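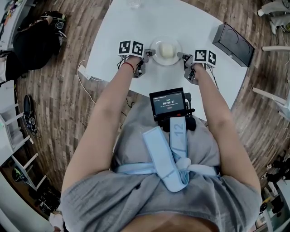
Page 3 of 7

Skudamell Student Robotics Board > Club Projects > Floston table-clearing project, progress and questions

ohm_alone
I've read pages 1 and 2 twice and I still don't get what the club is claiming. The June update says the arm "learned to clear a plate." Learned from what, and cleared it how often? The post has a nice picture of the hand grippers and the bread (bun?) and one number, 429 demonstrations. A demonstration is a person doing the job. I can do the job too.

pinchpoint
429 is what was left after they threw out the bad ones. It was 700 before cleanup. Yurii posted that on page 1, you have to scroll past the parts list.

ohm_alone
OK, so they tossed 271 of them. On what grounds? If the rule was "the ones that looked messy," then the arm gets trained on tidy motions and goes to pieces the first time a roll slides.

ysymonenko
Yurii Symonenko, I run the data side for the club. Grounds were: marker lost for more than half a second, timer not started, or the wrong item on the plate. Messy grabs stayed in. I wrote the list down before we started cutting, it's in the shared folder as drop_rules_v2. There was a v1, it was worse.

gradient_dissent
How many people did the demos? Last year's Edevness entry had one kid do every single one, and their arm was great as long as you set the table exactly the way he did.

ysymonenko
Four people. Not evenly. One of us did more than half.

gradient_dissent
So nearly the same problem.

tallmargaret
Parent here, not an engineer, so be gentle. My daughter is in this club and comes home worn out from picking up bread. Is that really robotics? She signed up to build things. She hasn't held a screwdriver since the fall.

pinchpoint
It is and it isn't. The grippers you hold have the same jaws as the ones on the arm, and the black and white squares on top let the software work out where your hands are. So when she picks up the bread she's making the training data. It's dull. Most of this stuff is dull.

ohm_alone
"The software works out where your hands are" is doing a lot of lifting there. Look at how they're used. Both jaws come in low over a clear glass plate on a white table. Clear glass! If any part of this depends on seeing the plate, good luck. And both grippers have wires on them, so your arms learn to move so they don't tug, and then so does the robot.

ysymonenko
The plate is fair. We switched from a blue one because the rules from Semeniuk say "household tableware, any finish" and we figured they'd pick something nasty for the final. The cables I don't agree on. Nobody has complained about pulling.

tallmargaret
Mine has complained about pulling.

ysymonenko
OK. I'll ask her.

servo_hum
Can somebody post the actual test results? All I've seen is 135 trials and the word "mostly."

ysymonenko
135 trials, 88 good. A good one means the item ends up in the bin and the plate stays on the table. Most of the failures were the left jaw closing early.

ohm_alone
88 of 135 is about two out of three. I wouldn't let that near my dinner. And the update called it "reliable" – who wrote that?

ysymonenko
Not me. I'll get it changed.

gradient_dissent
Were the 135 done with the same bread, same table, same spot?

ysymonenko
Same table. Three kinds of item. The plate got moved by hand between trials but nobody measured how far, so call it the middle third of the table.

servo_hum
Then it's two out of three in the middle third of one table. Put that in the update and I'm happy. It's a decent number for a school club, it just isn't the number they're selling.

pinchpoint
I think you're all being hard on them. Our club spent a year on hand-written motions and never got past a paper cup. They had something running by spring.

ohm_alone
I'd be softer if they weren't asking for $4000 for a second arm. What does a second arm fix if the left jaw closes early on the first pair?

ysymonenko
It's a spare, in case one dies before the final. We're not adding it to the table.

ohm_alone
The funding page says "expand to larger tasks."

ysymonenko
The funding page is also not mine.

tallmargaret
Who does write these pages?

servo_hum
Moving the money talk to the budget thread, please. Yurii, if you do rerun the trials, can you mark the plate positions with tape and log them? Even a grid of nine would help.

ysymonenko
Nine is doable. Give me until after exams.

Page 3 of 7
Previous | Next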